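Ticket 2000-91
Site: Ustton, staff kitchen
Opened: 4/16/23
Opened by: Godfrey Magesa
Category: Food prep / cold sandwiches
Status: Pending retest

Problem: Bottom slice soggy by lunch service. Sandwiches are assembled in the morning, held in the Solton fridge and plated before noon. Complaints cover the lettuce sandwiches only. Cheese and egg are fine.

Checked so far:
Fridge temperature within limits on every reading in the log.
Bread delivery from Mohmand in date, bags closed.
Lettuce rinsed in the sink, shaken by hand, no spinner. Spinner lid has been missing at this site for a while.
Butter layer skipped on 14 plates from the last batch. The same plates came back as soggy.

Build order in use is bread, leaf, filling, top slice. One large leaf per sandwich, laid whole on the bread. It covers most of the slice, so any rinse water held in the folds goes straight into the crumb.

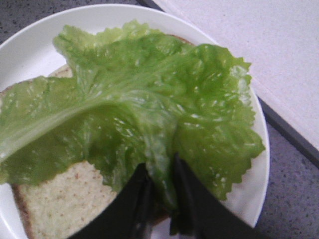
Nomvula Rampersad replied that Proltden had the same fault in November and closed it by spinning the leaves, then blotting the rib side on a towel before assembly. She also asked whether butter goes right to the crust — theirs stopped short and the edges went first.

Action: Replacement spinner lid requested. Until it arrives, blot both sides. Butter to the crust on all lettuce builds. Retest with the next batch and log the holding time.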